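Capítulo 5
Comparar pinzas: qué se mide cuando se mide un agarre

Quien llega a este capítulo después de los cuatro anteriores trae ya bastante teoría encima: el cono de fricción, la fuerza de cierre, las matrices de contacto y todo lo demás. Está muy bien, y conviene no olvidarlo, pero ahora toca bajar a un terreno más desordenado (y, me atrevo a decir, más divertido), que es el de tener dos pinzas delante, un montón de objetos que no se dejan agarrar de la misma manera y la obligación de decidir cuál de las dos nos quedamos. Quienes hemos pasado por ahí sabemos que la primera respuesta casi siempre llega demasiado pronto. Uno prueba la pinza nueva con un cubo de espuma, el cubo sube, todos aplauden, y tres semanas más tarde aparece un calcetín.

Durante muchos años los bancos de ensayo se llenaron de cubos, cilindros y botellas. Son objetos amables: tienen forma, la conservan al tocarlos y permiten repetir una prueba con la tranquilidad de que el objeto de la mañana es el mismo que el de la tarde. La tela rompe ese acuerdo. Una prenda no tiene una forma sino muchísimas, y cada vez que la soltamos nos devuelve otra distinta. Por eso Kyu-ri Cheon, con quien compartí laboratorio en Olvera y a quien este capítulo debe más de lo que cabe en una nota al pie, insistía en que la comparación de pinzas debía empezar por la ropa y terminar por los cubos, justo al revés de como se venía haciendo. Tardé en darle la razón, lo confieso, pero se la di.

Hay además una cuestión de método que acompañará al lector hasta la última página. Las pinzas de mano, las que sostiene una persona mientras una cámara montada encima registra lo que ocurre entre los dedos, permiten separar dos problemas que en el robot completo vienen mezclados. Cuando un brazo falla al recoger una camisa, puede haber fallado el brazo, el controlador, la cámara o la pinza, y desenredar la culpa lleva días. Con la herramienta en la mano, el movimiento lo pone alguien que lleva toda la vida recogiendo camisas, y lo que queda a la vista es la mecánica del contacto: cuánto muerde la almohadilla, cuánto tejido cabe entre las dos caras, dónde se forma el pliegue. En el trabajo con prendas solemos usar dos pinzas a la vez, una para sujetar y otra para buscar el borde siguiente, y es ahí donde las diferencias entre modelos se vuelven más elocuentes. Fíjese el lector en el punto oscuro de tachuelas plateadas que queda entre las almohadillas azules, y en cómo el resto del tejido se amontona por encima de las mordazas: una superficie así obliga a preguntarse si la almohadilla apoya sobre la tela o sobre el adorno.
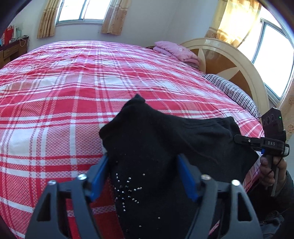
5.1 Antes de encender nada

Empecemos por lo menos vistoso. Una comparación honrada entre dos pinzas exige que ambas se enfrenten a las mismas prendas, sobre la misma superficie y con la misma persona a los mandos, o al menos con personas que hayan practicado lo mismo. Parece una obviedad y sin embargo Bernd Albers, al revisar los cuadernos del proyecto Rasiser, encontró 856 ensayos en los que no constaba quién sostenía la herramienta. Los números estaban impecables y no había manera de interpretarlos. Desde entonces nuestras hojas de registro llevan el operador en la primera columna, antes incluso que el modelo de pinza.

La superficie merece también un renglón propio. Un colchón cede bajo la punta de la pinza y deja que los dedos se metan por debajo de la tela; una mesa rígida no concede ese favor, y el operador acaba pellizcando desde arriba. He visto pinzas muy dignas sobre una cama que sobre una encimera parecían no haber agarrado nada en su vida. Si el lector tiene previsto trabajar sobre las dos, ensaye sobre las dos y anote los resultados por separado, por mucha pereza que dé.

5.2 Las dos pinzas del capítulo

En los ejercicios usaremos los nombres Flunon y Kunus para referirnos a las dos configuraciones que iremos enfrentando. La primera lleva almohadillas blandas y cierra despacio; la segunda, almohadillas más firmes y un recorrido más corto. Con cada una se harán cinco repeticiones por prenda, soltando la ropa entre una y otra desde la misma altura y sin colocarla después, aunque las manos nos pidan alisarla.

Pido un poco de paciencia con este procedimiento. La tabla que saldrá de él es modesta, y hasta la sección 5.4 no hablaremos de promedios. Antes habrá que ponerse de acuerdo en qué llamamos agarre logrado cuando media manga sube y la otra media se queda donde estaba, y de eso trata la sección que sigue.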